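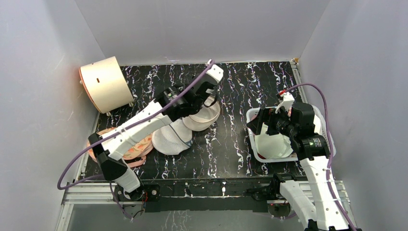
Thread about the fault that cost us most of April. Writing it up in one place so I can stop answering it in pieces.

1/ Setup first. Windstead is a two-arm cell. The left arm is called Asier and the right arm is called Kivi. Same model, same firmware, bought in the same order. The task is tidying mixed household stuff: bags, soft goods, small containers. Pick it up, put it where it goes.

2/ The controller software is ours and it's called Sirko. Sirko logs joint position, motor current and gripper state for both arms. Please remember that gripper state goes over its own cable, separate from the arm bus. It matters later.

3/ First sign of trouble: Asier's gripper stopped answering in the middle of a move. The arm kept going. The gripper held its last commanded position for a moment and then lost holding torque. Whatever was in it came out.

4/ Sirko did not stop the arm. It logged "gripper stale" as a warning and carried on with the plan. So we had an arm moving at normal speed with a gripper we couldn't command.

5/ Then the gripper came back. When it came back it executed the last command in its queue, which was "close." Ebise Asfaw was reaching in to pick up the dropped item. The fingers closed a few inches from her hand.

6/ She was not hurt. She should not have been reaching in, and she says so herself. She also says the status light was showing idle, and she's right, it was. I checked the log. Asier had finished its trajectory and the light only looks at the arms. It knows nothing about the grippers.

7/ So before we even get to the cable, two software faults:
Stale gripper is treated as a warning.
Queued gripper commands survive a dropout.
Both of those are mine. I wrote that part of Sirko.

8/ We shut the cell down that afternoon and didn't run it again under power with anyone inside the guard line until the fixes were in.

9/ Next, the dropouts themselves. I assumed firmware. I spent four days on firmware. Rolled back, rolled forward, swapped the gripper controllers between the arms. The fault stayed on the left.

10/ That should have told me sooner. If you move the electronics across and the fault doesn't move with them, look at what you didn't move. What I didn't move was the cable.

11/ I didn't move it because it had passed a continuity test. I tested it with the arm parked. Ten minutes on the meter, wiggled both ends by hand, no break.

12/ Gintarė Jaunzems asked which poses the dropouts happened in. I didn't know. I had been looking at times and never at joint angles.

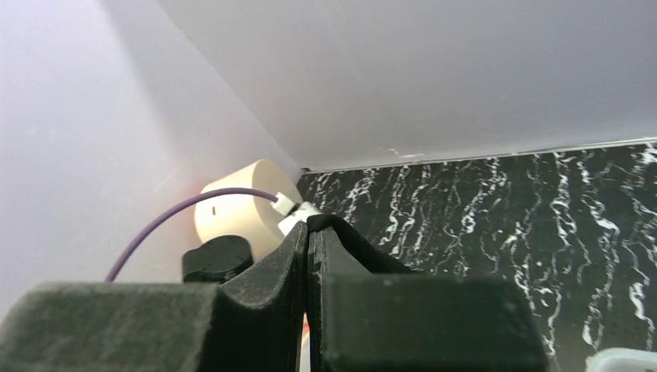 13/ She pulled the whole month out of Sirko. 852 gripper dropouts, nearly all too short for anybody to notice. The driver was quietly reconnecting each time. Only 6 lasted long enough to drop holding torque. Ebise's was one of those.

14/ She plotted them against wrist rotation. Almost all of them were in one band, close to the end of travel in one direction. We use that pose whenever the left arm reaches toward the back corner on its own side.

15/ In that pose our cable had no slack left. The loop had been sized for a shorter reach, and then in spring we moved the work area back and never re-measured. At the far end of the rotation the cable was pulling on the connector at an angle.

16/ We took the connector apart. One crimp was cracked most of the way through. Parked, it made contact. Under side load it opened up. My hand wiggle wasn't anywhere near the load the arm puts on it.

17/ Kivi has the same cable and had hardly any dropouts. It does most of its work straight ahead and rarely gets near that rotation. We opened its connector too and the crimps looked fine. Replaced it anyway.

18/ What we changed on the hardware side:
New cables on both arms, 200 mm longer.
Strain relief clamped to the bracket so the connector body takes no load.
Loop checked by hand at every joint limit with the drives off.

19/ The extra length makes its own problem. A longer loop can snag on things. For the first week we ran at quarter speed and I watched the loop through every reach. It touched the side wall a few times and didn't catch on anything. I'd still like a proper guide for it. That part isn't done.

20/ What we changed in Sirko:
Loss of gripper state stops both arms.
The gripper queue is flushed on any dropout.
On reconnect the gripper reports its position and does nothing until a person clears it.
Reconnects get counted and the count shows on the main screen.

21/ Somebody asked me why both arms stop when only one gripper is out. They share the workspace. If one arm has stopped somewhere the plan didn't expect, the other one's plan is no good either.

22/ There's a cost. An object held by a gripper that loses power can still fall. Stopping the arm doesn't fix that. For bags and baskets I can live with it. If you handle anything heavy or breakable you want a gripper that holds mechanically with the power off, and ours doesn't.

23/ The status light now has gripper state in it. It also can't show idle while there's an uncleared fault anywhere in the cell. Ebise wrote the test for that and she was not gentle with it. It found another case, where the light went idle for a moment between two plans. Fixed.

24/ Procedure: nobody reaches past the guard line on the light alone. Enable switch off, key out, key in your pocket. We had this rule already. It was on paper and we had all gotten loose about it for quick pickups, me included.

25/ Since the new cables went in, Sirko has counted zero dropouts on the right and one on the left. I don't have an explanation for the one. It was short, the arms stopped like they should, and the wrist wasn't near the bad band. The log is saved and I'm looking at it.

26/ If you run a similar arm with the gripper cable on the outside, go count your silent reconnects. Ours were in the log the whole time, at a level that didn't print to the screen.

27/ A few replies want the plotting script. It's Gintarė's, so it's up to her. She says she wants to clean it up first. The short version is a scatter of dropout events against each joint angle, one plot per joint. You'll see it right away if it's a cable.

28/ To the question about inline connectors versus one continuous run: we kept the connector. We swap grippers too often to give it up. I'll post the clamp drawing when I've redone it, the current one has a wrong hole spacing on it.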